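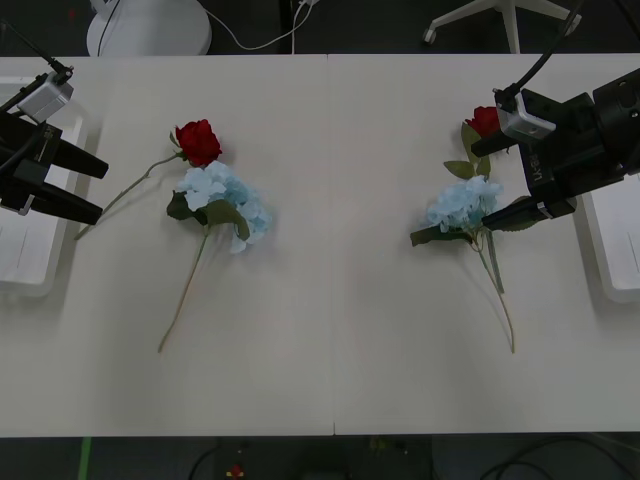 Two artificial stems, each with a red rose and a pale blue hydrangea.

How I Arrange Fake Roses and Hydrangeas So They Look Good on a Sideboard

I resisted artificial flowers for years. My grandmother had a dusty basket of them on top of the TV and I swore I'd never go there. Then I moved into a place where the only good spot for a vase is a sideboard in a hallway with no window, and I killed three bunches of real hydrangeas in a month. So now I'm a fake flower person, and I've gotten pretty fussy about it!

The stems I'm using are combination stems, with a rose and a hydrangea cluster together plus some dark green leaves. I like the red with the pale blue more than I thought I would (I nearly went for all white, very safe, very boring). You only need two of them for a small arrangement. If you've got a big floor vase you'll want more, but for a hallway or a bathroom shelf, two does it.

What you'll need

Two rose and hydrangea stems
A vase with a narrow neck, 16 inches or shorter
Wire cutters (not your good scissors, please)
A hair dryer or a garment steamer
A soft makeup brush or a clean paintbrush
Something to weigh down the vase, like glass beads, gravel or dried beans

Step 1. Lay them out flat

Clear off a table and put both stems down side by side with plenty of room between them. A white or plain surface is great for this because you can see the outline of each one. I used to skip this and go straight to jamming things in the vase, and then I'd wonder why one side looked like a hedge.

Now look at how each one is leaning. Two stems that are sold as the same thing never come out of the packaging the same. On mine, one hydrangea looks bigger than the other from where I stand, and the leaves go off in their own directions. Good! You want that. Decide now which one is your front stem. I always pick the one with the fuller hydrangea.

Step 2. Warm up the petals

Fabric petals get squashed in shipping. Set the hair dryer on low and hold it a hand's width away, then move it back and forth over the hydrangea while you pull the florets apart with your fingers. Keep it moving. Plastic leaves will curl up if you park the heat on them, and I have a couple of very sad leaves from my early days to prove it.

For the rose, do less. Open the outside petals and leave the middle tight. My friend Sirkka Huttunen did window displays for a gift shop called Plavley, and she told me she'd bend just one outer petal back farther than the rest so the bloom didn't look stamped out. I do it every time now.

Step 3. Bend the stems

Most stems this thin have wire inside. Check with a gentle bend near the bottom, and if it springs straight back, there's no wire and you should leave it alone. If it holds, give it a long, soft curve using both thumbs. You're after a lazy curve here. A sharp bend looks like a broken drinking straw and it's hard to get out again.

Then do the leaves. Pull a few of them down and away from the hydrangea so they hang a little, and twist one or two so you can see the underside. If there are leaves up by the rose, tuck those in close.

Step 4. Cut (but not yet)

Hold the stem up against the outside of the vase with the end level with the bottom of the vase. The flowers should stand above the rim by one and a half times the height of the vase, tops. If it's too tall, try folding the end of the stem up on itself first. You can unfold it later when you change your mind and want the tall vase again, and you will change your mind. I only cut when the neck is too tight for a fold. When you do cut, point the end down into a trash can, because those little bits fly.

Step 5. Into the vase

Fill the vase a third of the way. Put the back stem in first and let the rose be the highest thing. Then slide the front stem in lower and turn it so its hydrangea comes forward over the rim and its rose sits off to the side of the other one. If the two roses end up level they look like a pair of headlights, so drop one of them an inch or two.

Top up the filler until nothing wobbles. Walk away, come back through the door like a guest would, and look again. I nearly always turn the whole vase a bit at this point.

Keeping them clean

Dust is what gives fakes away. I go over mine with the makeup brush when I'm vacuuming the hall, working from the rose down. For sticky dust (kitchen people, I'm looking at you), shake them in a big paper bag with half a cup of salt, then brush off what's left. Don't soak them unless you've tested one leaf first. Red dye can run, and pale blue right next to it is going to show every drop.

If you're storing them for the season, wrap each bloom loosely in tissue and lay the stems flat in a long box. Rose ends opposite each other works best for two.

Updated 7 April 2018: Declan Mac Carthaigh wrote in to ask if this works with a clear glass vase. Yes, but hide the stems! Line the inside with one big leaf or use beads all the way up to the neck.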